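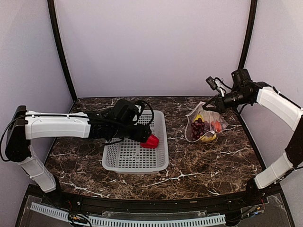 Reading time: 4 minutes

Notebook > Preserving > Drying

Monday, July 25, 2022

Drying trial, red peppers and plums, continued from the last page. Same dryer, same shelves, door seal now replaced.

The old seal had gone hard along the bottom and was letting air in. With the new one fitted the cabinet holds 50 °C without the heater cutting in and out all the time. I put the spare thermometer on the bottom shelf and left the usual one at the top. The bottom still runs cooler. I can live with that if the shelves get swapped over at midday, but it needs to go on the sheet by the door or it won't get done.

Peppers first. Bought from Odell, washed, topped, seeded and cut into strips lengthways. Starting weight after trimming was 1,000 g exactly, which took some fiddling with the last strip. Half went in raw and half had a short blanch before going on the racks. The blanched ones dried to a better colour last year but they stuck to the mesh and tore when we lifted them. This time I put them skin side down. Far less sticking. The raw strips curled up tight and caught on each other, and a few near the fan went leathery at the ends while the middles were still soft.

Suqin Yan thinks the strips are too thick at the shoulder of the pepper and that we should cut the shoulders off and dry them apart from the rest. I'm inclined to agree. It makes for ugly pieces, but these are going to be ground anyway.
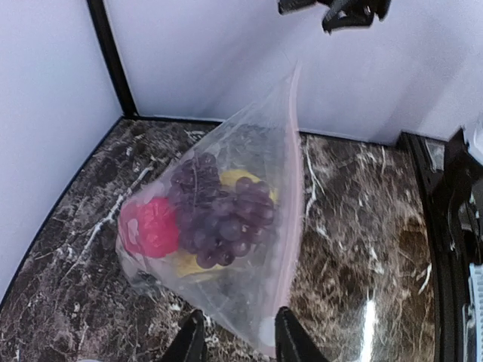
Plums next. These came in the Vollstead crate, 1,984 g on the scale with the crate taken off, and they were riper than I would have liked. A good few had split near the stalk. Split ones went in a bowl for jam, and the rest were halved and stoned and laid cut side up. I did not prick the skins. The Han method says to push the halves inside out so the cut face stands proud. I did one rack that way and left the others plain.

At the afternoon check the turned-out halves were well ahead. The plain ones had a pool of juice in each hollow and had hardly moved. I tipped the juice off into the jam bowl and put them back. It will be an overnight run for those, with the dial left where it is. I tried turning it up last time and got a hard skin with wet fruit inside, and the jar went mouldy within the fortnight.

Weights so far are in pencil on the back of the sheet. I'll copy them in here when everything is out and has cooled. Weighing warm fruit gives a silly number and I have stopped trusting any of the old figures where I didn't note down whether it had cooled.

For tomorrow and the rest of the week:

1. Swap top and bottom shelves before lunch, and again before locking up.

2. Bend a strip of pepper from each rack. If it snaps, take the rack off. If it folds, leave it. 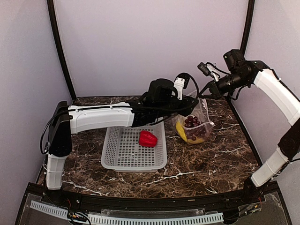
3. Tear a plum half and squeeze it. No beads of juice along the tear, and it can come off.

4. Let everything go cold on the racks, then jar it loosely and shake the jars daily. Any misting on the glass means back into the cabinet.

5. Wash the mesh straight away. Plum sugar sets like varnish.

Conditioning is the part we keep skimping on. The Haven batch was dry enough when it went into jars, or I thought so, but the thick pieces were giving up water to the thin ones for days afterwards. All the jars had been packed to the lid, so nothing could move about. Fill them to the shoulder and no further. If we are short of jars, use the big lidded tubs and stir them by hand.

Salt - I want to try a 2% brine dip on the next lot of peppers, a quick in and out, drained well before they go on the mesh. There is an old note in the back of this book saying it keeps the red from going brown. It doesn't say who wrote it or what they dried. Worth one rack.

Things we are running low on: muslin, rubber rings, labels that come off in hot water. The small knife needs a proper edge. I used the bread knife on the last of the plums and made a mess of them.

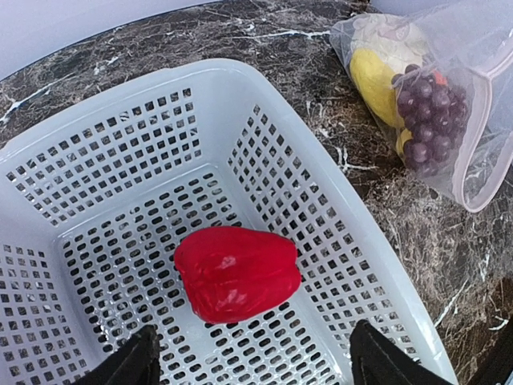

White basket with perforated sides and floor, on the dark marbled top.

Next entry when the overnight racks are out. The tomatoes won't be ready until September, so there is time to sort out the bottom shelf before then. I might try a strip of card under the fan outlet to push some of the air down. If it flaps, tape it.

Comments

suqin: Shoulders dried separately are in the jar with the blue lid. Please don't grind them yet, I want to compare the smell.

Marrowfat: We turn our plums inside out too. Slow work, but you get your cabinet back a lot sooner. Do you oil the mesh at all?

suqin: No oil. We tried it and it tasted stale by winter.

dryshelf: What did you use for the door seal? Mine has gone the same way along the bottom edge.

Recent entries

Fitting the new door seal
Plum jam from split fruit
Why the Haven batch misted up
Grinding dried peppers without the dust
Sharpening the small knife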